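Mikwood bottle handling set: wrist camera and finger comparison

Maintained by Hiwot Abdella and Kauko Savolainen. Send questions about labels to Tiruwork Lencho.

Summary

Mikwood is a small set of recordings made to compare two finger designs and two wrist camera mounts on a bimanual cell. The task is cap-side grasping of a soft drink bottle while the other arm supports the body. The set holds 108 episodes, 107 of which carry complete joint logs. Episode 7 has video and gripper state only. It is kept in the release but left out of the default index.

Hardware under test

Fingers. The Dramix fingers are long and tapered, with a textured inner face. The Zarkska fingers are shorter and have a flat silicone face. Both use the same screw pattern and can be swapped without removing the actuator. The stroke limits differ, so the gripper must be rehomed after each swap.

Camera mounts. The near mount puts the lens close to the finger roots and gives a large view of the tips. The far mount sits higher and keeps more of the opposite arm in view, at the cost of detail on small objects.

Controller. All arms run the Chaturvedi joint controller in position mode. Gripper commands are sent on a separate channel and are not interpolated.

Task phases

Each episode is divided into approach, straddle, close, lift and release. Straddle begins when both tips are past the near face of the cap and ends at the first closing command. It is labeled separately because most of the differences between finger sets appear there.

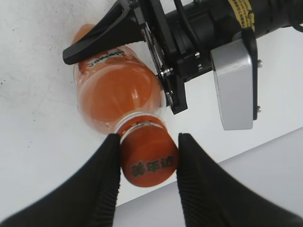 Fig. 1. Wrist view with the fingers open on either side of the cap. The second gripper reaches in at upper right.

Cap position is annotated as a single point at the center of the visible cap face or cap side. Fingertips get one point each. If a tip is hidden by the opposite gripper, its point is left empty and the occlusion flag is set to 1. Annotators were told not to estimate hidden points from neighboring images.

Two-arm contact

The support arm is recorded with its own joint log, under the prefix sup_. Its fingers are not part of the comparison. Contact between the support fingers and the bottle is labeled by hand from the wrist video, and the label has three values: none, contact, unclear. Bezawit Admasu made the first pass and Valtteri Leinonen reviewed every item marked unclear.
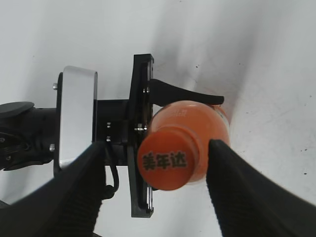 Fig. 2. Support gripper at the bottle, with the cap toward the camera and the wrist-side fingers in an open V.

Views with both grippers in them are the hardest part of the set for segmentation. Black fingers overlap black mounting hardware, and cables cross the region between the two arms. The masks separate wrist-side fingers from support-side parts but do not split the support side into finger, plate and actuator. Cables have a class of their own. Bare metal parts are grouped with the support side.

Close-range views

Some images have no gripper parts in view. These have the tag object_only and are useful for checking focus and exposure at short range. The lenses are fixed focus, and printed text on the label should not be treated as readable ground truth.
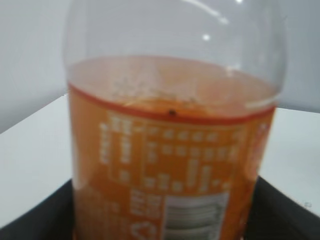
Fig. 3. Close view of an upright bottle, slightly out of focus. The liquid surface is visible above the label.

Liquid level is annotated only where the surface can be traced across most of the bottle width. Transparent areas above the liquid belong to the bottle mask. Reflections on the plastic are not masked out.

Known problems

Clock offset between the wrist video and the gripper channel is corrected at load time. Raw files are uncorrected.

White balance was left on automatic in the Saturday session, so orange tones vary between episodes.

The far mount worked loose in 2 episodes. Both are tagged mount_shift and should not be used for calibration.

The bottle was not weighed between sessions. Grip force values cannot be compared across sessions.

Suggested use

Split by episode, never by image. Report results per finger set and per mount before giving a pooled number. The set is too small for training a policy from scratch and covers one object type on a white tabletop. It has been used internally for keypoint fine-tuning and for choosing a default camera mount.

Changes

January: support contact labels added, cable class split from the support mask, index rebuilt.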